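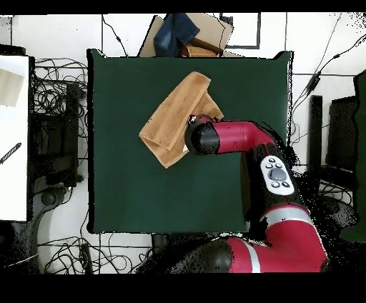

Textile Care and Linen Room Practice
Unit 4 handout: Folding terry goods
Instructor: Rhea Saludo
Lab sections: Lorne Gagnon, Hoi-yan Liu

Read before the second lab. Bring the stitch gauge and the worksheet from Unit 3.

4.1 Terms

Terry is a woven pile fabric. The ground weave carries the load, and the loops on one or both faces hold the water. In this unit "towel" means a cut piece with loops on both faces and a hem on all four sides.

Long edge, short edge: self-explanatory on a bath towel. On a square washcloth, call the selvage sides long.
Dobby border: the flat woven band near each short edge. It has no pile and shrinks at a different rate from the body.
Bundle: any towel set down without a defined fold. A bundle has overlapping layers of unknown order.
Blank: a towel laid flat, single layer, all four corners visible.
Face fold: the fold that ends up toward the front of the shelf.

4.2 From bundle to blank

Most folding errors are made before the first fold. A towel that comes out of a basket is almost always a bundle, with one or more corners under the body of the cloth. Folding a bundle directly traps a partial layer, and the finished stack leans.

Procedure:

1. Set the bundle down near the middle of the work surface.
2. Find one free corner. A corner that hangs out as a rounded flap is usually a folded-under edge, so follow the hem with two fingers until it turns.
3. Hold that corner and trace the short edge to the next one.
4. Lift both corners, let the body drop, and shake once.
5. Lay the towel down from the far edge toward you.
6. Smooth from the center outward with the flat of the hand. Do not pull on the dobby border.

If the towel lands diagonally, turn the whole piece. Do not drag one corner to square it -- this skews the ground weave, and the hem will not line up at the second fold.

4.3 Work surface

A surface with a slightly raised edge keeps small goods from sliding off but interferes with smoothing. Keep the hem inside the raised edge or carry it fully across. A hem resting on the ridge will hold a curve.

Use a surface that contrasts with the load. Tan and white goods show their outline well on dark green or gray. Keep denim and other unfinished work off the folding area. The zippers and rivets snag loops.

4.4 Standard folds

Thirds fold (shelf). Bring one long edge in by a third, then the other over it. Fold in half across the length, then in half again. The face fold is the last one made.

Quarter fold (cart). Halve the towel lengthwise, then crosswise. Faster, less stable above 18 pieces.

Roll (basket). Start from the thirds fold before the crosswise folds. Roll from one short edge with even pressure. The outer hem goes underneath.

Thick pile resists a crease. Press each fold with the forearm for a moment, then release. Do not iron terry. Flattened loops take up water more slowly.

4.5 Lab exercise

Work in pairs. Each pair receives 40 towels of mixed size in one load. One partner makes blanks, the other folds. Change places at the halfway point. Record:

-- pieces refolded, and at which step the error was found
-- height of the finished stack, left and right side
-- hems out of line at the face fold

Stacks with a left-right difference greater than the thickness of one folded hem are taken down and done again. Worksheets go to Hoi-yan Liu at the end of the session.

Reading for next time: Unit 5, fitted sheets, sections 5.1 and 5.2 only.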